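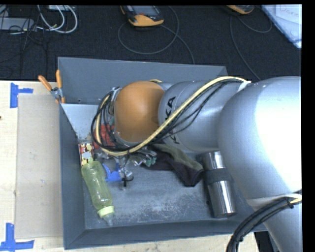 Vasanthi Selvanayagam has written that Flindero "taught fractions better than any textbook we had, and taught essay writing hardly at all", a view often repeated in accounts of the service.

Flindero is an online tutoring service for secondary school pupils. It offers short recorded lessons in mathematics and science, each followed by a set of practice problems marked by the software. Lessons in English were added later and remain fewer in number.

History

The service was started by Lucian Lazăr and Moushumi Marikar as a set of 356 algebra lessons, hosted on the Bitix platform. It moved to its own site after two years. A version for classroom use, with a progress page for teachers, opened in December of the same year.

Use in schools

Pupils usually watch a lesson at home and work through the problems in class. Teachers can see which problems were missed and set them again. Schools pay a yearly fee per class, while single learners may use the recorded lessons free of charge. The classroom version allows up to 400 pupils per school account.

Reception

Nuwan Weerakoon praised the practice sets but found the lessons on geometry too brief. Rajitha Weerasinghe argued that the progress page rewards speed over careful working. The timer was later made optional.

See also

Vumero
Flipped classroom
Distance education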